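Prestholm Opens Its Lending Cupboard of Everyday Dishes to Households in Town

PRESTHOLM, June. The Prestholm Table Library is pleased to announce that its lending cupboard of plates, bowls and small dishes is now open to every household in town, with 494 pieces sorted, stacked and ready to go out to birthday parties, block suppers, graduation lunches and any other gathering where there are more people coming than there are plates in the kitchen.

The cupboard sits on the ground floor of the Bajpai Building and will lend without charge for up to 19 days at a time. Borrowers need only a name, an address and a rough idea of how many people they hope to feed. There is no limit on the number of times a household may come back, and the library very much hopes that people will come back.

"My mother kept two sets of dishes, one for us and one for guests, and the one for guests spent its whole life behind glass," said Tarun Upadhyay, director of the Prestholm Table Library. "I always felt a little sorry for those plates. What we wanted was a cupboard where everything gets used, gets washed, gets stacked again, and goes off to the next table. If a bowl comes back with a scratch on it, well, somebody had a good supper out of it, and we are glad of that."

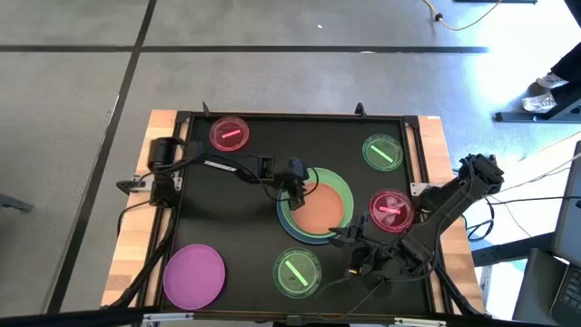 Color is how the collection is organized, and anyone who has tried to put away a mixed load of dishes after a long party will understand the appeal. Each household is encouraged to choose its own mix, and the staff are happy to help with that over a cup of tea if the choosing takes a while. Round pieces are nested wherever they will nest, so that an orange dish can ride inside a light green bowl with a blue one underneath, while the clear-rimmed red and green pieces and a flat purple plate are set out on their own until a place is found for them. Stacks stay low on purpose, and borrowers are asked to keep them that way on the trip home.

The sorting method was worked out by Sushil Ahuja, who joined the library from the housewares shop Zirkari and who has, by her own account, been stacking other people's dishes since she was tall enough to reach the counter. She asks for wide pieces first and deep pieces above them, with the smallest on top, and she would like it known that she does not mind in the least if people get it wrong.

"You learn a stack by lifting it," Ahuja said. "If it rocks, take the top one off and look at what is under it. Most of the time there is a plate in there that wants to be lower down. I have done it three times over on some mornings, and I still enjoy it."
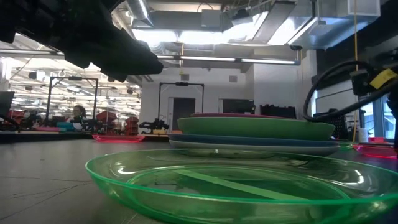
A clear green plate with a stack of dishes behind it, part of the Prestholm Table Library collection.

The library is also introducing the Allov box, a padded carrying box with 2 handles and a cloth liner, made for the cupboard and lent along with the dishes. Each one has room for a full supper's worth of plates and a few serving bowls besides. The boxes may be kept for as long as the dishes are out, and the liners can go straight into the wash with the table linens.

Dishes should come back clean and dry. Anyone who runs short of time or hot water is welcome to use the sink at the cupboard, where there are plenty of towels and usually some company as well. Broken pieces should be mentioned at the desk so that the count can be kept up to date; there is no charge for the first 3, and Upadhyay says he has yet to meet the family that set out to break a fourth.

Donations of plates and bowls in any solid color are gladly received at the desk during opening hours. Single pieces are as welcome as full sets, and odd lids will be looked over with great interest.

About the Prestholm Table Library
The Prestholm Table Library lends tableware to households, clubs and neighborhood groups in Prestholm. Questions about borrowing, donating or reserving a larger order may be left at the desk in the Bajpai Building, to the attention of Sushil Ahuja.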